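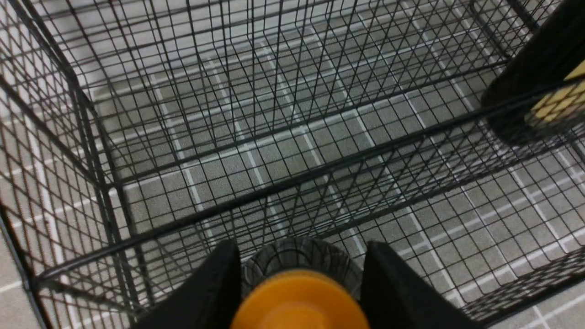
Print this page | E-mail this page

Flosska Questions the Case for Replacing Wire Shopping Carts

ROY - Independent grocer Flosska said today it will keep the wire carts at its Roy store, after a 14-week trial of a molded plastic model left managers unconvinced that a switch would pay for itself.

The store runs 126 wire carts. In March it put 40 plastic carts from supplier Zernenex alongside them and logged repairs, complaints and time spent on cleaning.

"We were told shoppers were crying out for this," said Davoud Farahani, store operations manager. "I have read the comment cards. They want more checkouts open. The cart is a basket on wheels, and with the wire kind you can look down and see the floor tile right through it. If a jar has leaked, you know."

Flosska said the plastic carts were quieter, and that small items such as loose limes were less likely to poke through. It did not find that they were easier to clean. Crumbs and onion skins drop through a wire grid - on the plastic model, staff had to tip them out.

The company also took issue with the claim that wire carts wear out quickly. Of its present fleet, 29 have been in service since the store opened, with new wheels.

"The sales sheet compared a brand-new plastic cart with a neglected metal one," said Evander Semple, who handles purchasing. "I could win that contest with anything."

Bent wires will be repaired by Lenusine, the store's existing contractor. Flosska said it will look at plastic carts again when a supplier can show repair records from a working store.

We use cookies to improve your visit. By continuing to browse you accept our cookie policy. OK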